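Robot arm loading steamers: what happens to the prep crew?
Last updated: July
Print this page | E-mail this page
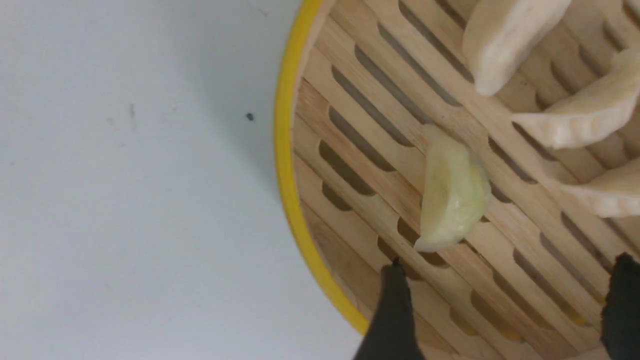

Dumplings in the steamer, gripper at the ready.

Posted by Hui-mei Hung
I run mornings at a dumpling kitchen in Banport. We put in a Trilix arm to move dumplings in and out of the steamers and I love it! But my crew of eight is used to doing everything by hand, and two of them have asked me what their jobs are going to be. For anyone who has been through this, how did the work change for your people? And did you pay more for the ones who learned to run the arm?

Sze-wing Cheng
Oh, this is a fun stage to be in! We did it at Chan, a bigger place (we fill 200 baskets before lunch). The folding stayed with people and everyone was glad of it. What went away was the bending and reaching over steam, and my wrists are so much happier. The new job is what we call basket watch: you check spacing, clear up stuck wrappers and decide when the arm should slow down. Thin see-through wrappers need a gentler grip than the floury white ones, and it was our oldest folder who worked out the settings, with the manual open on a flour sack. Yes, pay more. We gave a raise after 20 shifts on the arm and put it in writing before anybody started. Let everybody have a turn, too, or you end up with one person who can never take a vacation.

skesesport_fan
we have one for boxing at Skesesport, not food. its great. ask for the training days up front, we didnt and had to learn off the night shift

Hui-mei Hung
Thank you both! Basket watch is going on the board at 5 a.m. tomorrow, and I'm taking the raise idea to the owner.

Contact us | Copyright, all rights reserved | Back to top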